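July 2021

What a good day! I'm writing this with my feet in a washing-up bowl of cold water, and I don't care how silly that is, because the back room is finally a room. I can walk from the door to the table without turning sideways. In November I couldn't have told you what colour the floor was.

The heat has been a beast, so I started early with all the windows open and got the last of the boxes down to the charity shop on Sturow Road before the sun came round. Then the chairs, then the rug (rolled, tied, dragged, sworn at), and then I swept twice and mopped once and sat on the step with a peach while it dried. The brick wall got a brush down as well. I do love that wall. When I moved in I was all for plastering over it and I'm so glad I ran out of money first!

The table is the best thing I've bought in ages. It's white, it has rounded corners, and after years of catching my hip on the old one I could write a song about rounded corners. It came from Peltero, 80 pounds plus 5 for delivery, and I had been ready to go up to 82 for a worse one with a wobble. It makes the whole place look bigger and cooler, and I keep going back in to look at it. I gave it a wipe this morning with the lemon stuff and then another wipe after lunch just for the pleasure of it.

The black fan has gone over by the left wall, and that's miles better than the middle of the room where we all used to trip on it. It needs a proper clean, grille and all, but I'm not starting on that tonight.

Still to find a home for: the two lamps, the box of Seltomel jars I keep saving for jam, and the long mirror. I'd like a shelf for the books too. At the moment they live wherever they were last put down. I've got as far as page 656 of the Woldegiorgis, the enormous family saga, and I'm reading it slower and slower so that it won't finish. I read four pages standing up in the kitchen while the kettle boiled and forgot to make the tea.

Supper was cold potatoes, cucumber and a boiled egg, eaten outside – far too hot for the oven. There's a bit of a breeze now and the swifts are going mad over the roofs. My arms ache from the rug and I've a blister on my thumb from the broom, and I'm as pleased as anything.

Tomorrow I'll measure up for the shelf, and I must remember to buy more lemon stuff, string and eggs. I might try the lamps on either side of the door first, before I go drilling into anything.
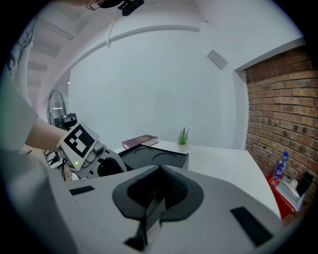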